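Teaching a Home-Built Arm to Plug In a Cable: Data Collection With Hand-Held Grippers

Final project report, Robotics Practice course
Project name: Somum

1. Background

The Somum project started from a small annoyance in the shared workshop where I do most of my building. The charging shelf there has a row of devices with cords that get pulled out at the end of the evening and have to be put back by hand. I wanted a two-armed robot, built from parts I could afford, that could pick up the loose end of a cable and push it into a socket. The course asked for a project that combined a mechanical build with some form of control, so the cable task became my topic.

I did not finish all of it. The grippers work, the data recording works, and the arm can pick up a plug most of the time. The insertion step is not reliable. This report covers what was built, how the demonstrations were recorded, what the results were, and what I would change.

2. The arms

Both arms are the Trokau design, a six-joint arm with printed links and hobby servos. I printed the links over several weeks in May and had to redo the shoulder parts after the first set cracked along the layer lines. The second set was printed lying on its side with thicker walls, and those have held.

The arms are bolted to a plank that clamps to the edge of a bench. The spacing between the shoulders was set by measuring the distance between my own elbows when I work at a table. It is not an elegant method, but the two arms can reach each other and the middle of the work area without their elbows touching.

Each arm has a Bruvus driver board at its base. The boards share one power supply, and this caused trouble early on. When both arms moved fast at the same time, the voltage dropped and one board would reset. I added a large capacitor across each board and limited the acceleration in software. The resets stopped after that.

3. The hand-held grippers

A robot that learns from demonstrations needs somebody to demonstrate. My first plan was to steer the arms with a game controller while recording the joint angles. I tried this for one evening and got almost nothing usable. Picking up a plug took so long that the recording was mostly waiting.

The second plan was to hold the grippers directly. I built a pair with the same finger shape as the ones on the arms, so that anything I could grab with them the robot should also be able to grab. A trigger opens and closes the fingers, and a small sensor on the trigger shaft records how far they are open. Each gripper carries a cube with printed square markers on it, and the cameras use the markers to work out where the gripper is and which way it is turned.

The cube went through several versions. The first was too small, and the tracking jumped whenever I moved my hand back from the camera. The second was the right size but printed in glossy plastic, and the ceiling lights washed out the pattern. The last version has paper markers glued on with a thin layer of spray adhesive, and the corners are rounded so they don't catch on my sleeves.

The fingers are printed in a flexible filament and curve inward slightly at the tip. Flat fingers let the plug rotate when it was gripped off center. With the curve, the plug settles into the same position more often, though a round cable can still roll.

4. Recording setup

The recording is done standing up at an oval table on the upper level of the workshop. I wear a harness that takes the weight of the cables, and the head camera gives a view of both hands and the tabletop. The cables from the grippers run up to the harness and down to the computer. Before I had the harness, they hung straight from my wrists, and after a few runs I could feel them pulling.

The wrist straps were a late addition. The grippers are heavier at the front than I planned for, and near the end of a session my hold got loose. A dropped gripper means gluing the cube back on and calibrating again, so the straps saved a good deal of time.

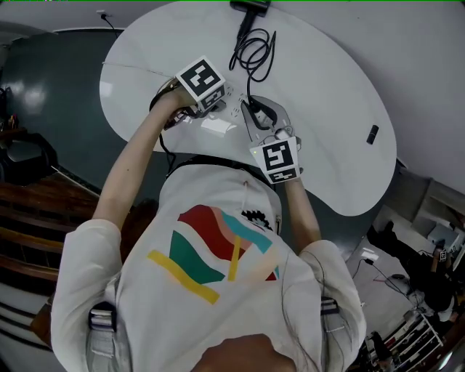 Each run follows the same order. The right hand picks up the plug from the table, the left hand steadies the device, and the right hand brings the plug around and pushes it in. Then the right hand lets go and both grippers move back. I start and stop each recording with a foot pedal. At first I used a voice command, but it picked up other people talking.

The coiled type of cable turned out to be harder than the straight one. It pulls back on the plug, and the pull changes with how far it has been stretched. I kept it in the data anyway, as a robot that can only handle a limp cord would not be much use at the charging shelf.

5. Data

I recorded 729 runs in total. Not all of them were kept. A run was thrown out if the markers were hidden for more than a moment, if I dropped the plug and did not recover it, or if the gripper sensor stopped sending. The sorting was done with a script I called Işık, which plots the marker tracking and the finger opening on one page so that bad stretches can be seen without playing the video.

Writing Işık took longer than I expected, mostly because the head camera and the grippers each keep their own clock. The fix was to open and close both grippers in front of the camera at the start of each session and line up the signals by that motion. It is the same idea as a film clapper. Before this fix, the fingers in the data seemed to close before they reached the plug, and the first model I trained learned exactly that. It closed its fingers in the air and then moved to the table.

Starting positions were varied by hand. I moved the plug to a new spot between runs and turned it so that it did not always point the same way. Looking back at the plots, I still favored the right side of the table, and the left side is thin in the data. A printed sheet with random positions would have been better than trusting myself to be random.

6. Training and control

The model takes the camera view and the current finger opening and gives a short sequence of gripper motions. It was trained on a desktop computer with a single graphics card. Training ran overnight, and I usually looked at the result the next afternoon.

The output describes where the gripper should go, so a separate piece of code turns it into joint angles for the Trokau arms. This part is standard and I used an open library for it. The only change was a limit on the wrist joint. My own wrist turns further than the servo does, and some of the motions I demonstrated could not be copied by the arm. When the target is out of reach, the arm now stops at the limit and waits for the next command.

7. Results

I tested the three stages separately: picking up the plug, bringing it to the socket, and pushing it in.

Picking up the plug works well when it lies in the right half of the table. On the left half the arm often reaches short, which matches the gap in the data. Bringing the plug to the socket is smooth with a straight cable and shaky with a coiled one. The arm gets close, the cable tugs, and it corrects and overcorrects.

Insertion was tested in sets of 8 attempts. In the best set, 3 attempts ended with the plug fully seated. In another set there were 2. The usual failure is that the plug arrives slightly tilted and stops against the rim of the socket. The arm then keeps pushing. I added a current limit so that it gives up before it bends anything.

8. Discussion

The camera is the weak point in the insertion stage. From head height, the last part of the motion is partly hidden by the gripper itself. When I do the task, I feel the plug touch the rim and wiggle it until it drops in, and none of that feeling is in the recording. The motion of the wiggle is recorded, but the model has no way to know when it is needed.

I think a small camera on each wrist would help more than additional runs. A force sensor would be better still — but the ones I found cost more than both arms together.

The hand-held grippers were the best decision in the project. A run takes seconds, and other people in the workshop could use them after a short try. The mechanical build of the arms took most of the term, and in hindsight I could have started recording much earlier, since the grippers do not need the arms to exist.

9. Changes for the next version

The cube mount should be screwed on instead of glued. I lost the calibration several times to a loose cube and did not always notice right away.

The servo in the wrist should be replaced with one that has a wider range, or the demonstrations should be limited to what the arm can do. A buzzer that sounds when my wrist turns too far would be a cheap way to do the second.

The cables need proper strain relief where they enter the gripper body. One broke inside its sleeve during the last week of recording, and finding the break took an entire evening.

Table positions should come from a printed list, with as many starts on the left as on the right.

10. Files and parts

The printable files for the gripper fingers, the trigger, and the marker cube are in the project folder with the course submission, along with the Işık script and its settings. The harness was made from backpack straps and is not documented beyond a sketch. The arm files belong to the Trokau design and are not included, except for my thicker shoulder parts, which are in a separate folder with notes on print direction.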